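4.2 Nesting and shelf space

Claims that nesting tableware saves space are repeated often and tested seldom. Cudik puts the saving down to matching tapers, yet most households own mixed sets. Hettiarachchi allows for this but measured only new cups, 8 to a stack. We doubt that either result carries over to a kitchen shelf. A wide bowl set on top of narrower cups (Figure 2) adds most of its own depth to the pile.
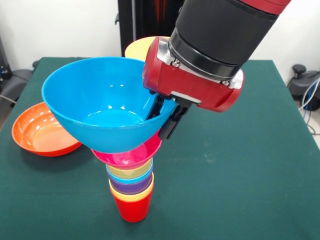

Figure 2. Mixed stack of plastic cups and bowls, with a blue bowl at the top.

Nor does a lower pile mean a handier one. The Statetti survey never asked how often people had to unstack things to reach a cup near the bottom.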